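Right, a thread about thread counts, because I have spent most of July reading bedding labels and I would like those evenings back. 1/

It started when a friend, Asnakech Moges, sent me a link to a set from a firm called Cabrera. "1118 thread count, hotel quality." She wanted to know if it was worth the money. I said I'd look into it. That was my first mistake. 2/

Thread count is meant to be simple. You take a square inch of cloth, count the threads going one way, count the threads going the other, and add them together. A decent plain cotton sheet comes out somewhere in the low hundreds. 3/

There's only so much room in a square inch. So when a label says 1118, ask where they've put them all. The usual answer is that the yarn is made of several thin strands twisted together, and the seller has counted every strand as a thread. 4/

Is that cheating? Depends who you ask. I asked Cabrera. They wrote back that their figure "reflects the richness of the weave". I asked again, using shorter words. I got the same sentence and a discount code. 5/

Pavau, to be fair to them, did answer. Their top set is sold as 1142 and the woman on the phone told me cheerfully that it was multi-ply and that they count the plies. No shame about it at all. I nearly bought some out of respect. 6/ 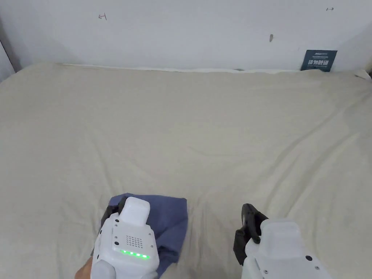 Beige sheet, white wall, plenty of creases.

Which brings me to "crease-resistant". I have seen this on packets at every price. Cotton creases. If a cotton sheet doesn't crease it has usually been treated with something or mixed with polyester, and the polyester will be in the small print on the back. 7/

Polyester isn't a crime, by the way. A mix dries quickly and lasts well and if you hate ironing it might suit you very nicely. I only mind when the front says COTTON RICH in huge letters and the back says 52% cotton. Rich compared with what? 8/

Then there's "Egyptian cotton". The phrase is supposed to mean cotton grown in Egypt. It doesn't tell you the length of the fibre, and fibre length is the bit that decides how smooth the sheet feels and how soon it starts to bobble. Short fibres can grow in Egypt too. 9/

Tekle Belay, who I used to work with and who spent years buying linen for guest houses in Flollholm, has never once looked at a thread count. He washes a sample 7 times, hot, and then rubs it hard with his thumb. If it pills, it goes back. 10/

I asked him what he ended up buying. Plain percale, off a roll, no brand. "The guests think it's posh because it's been ironed," he said. I have thought about this every day since. 11/

Someone in the replies says sateen is softer. Yes, when new. Sateen has more thread lying on the surface, so it feels silky in the shop, and the same loose surface is what snags later on. Percale feels a bit stiff at first and then gets better. Pick your moment. 12/

Someone else says bamboo. Oh, bamboo. Most "bamboo" sheets are viscose. The plant gets dissolved in chemicals and squeezed out as a new fibre. The result can be lovely to sleep on, I've got a pillowcase in it - but the little green leaf on the packet is doing an awful lot of work. 13/

And "breathable". I have yet to find a bed sheet sold as not breathable. I went round the big shop at Fivside reading packets for the best part of an afternoon, and fleece was breathable. A waterproof mattress cover was breathable. I started to feel a bit faint. 14/

Depth, though. Nobody boasts about depth and it's the one figure I'd want on the front. I have a thick mattress with a topper and I've lost count of the fitted sheets that ping off one corner at three in the morning. Measure yours, topper included, and allow a bit extra for shrinkage. 15/

Price. The cheapest set I looked at was fine. The dearest was £111 for a double and came in a box with a ribbon. I held a corner of each with my eyes shut in the shop and picked the wrong one. The assistant was very kind about it. 16/

So Asnakech, if you're still reading: don't get the 1118. Get single-ply percale, check the depth, check the fibre label on the back, and wash it before you decide you hate it. 17/

She has just messaged to say she bought the 1118 last week, with the discount code. I'm going to bed. 18/18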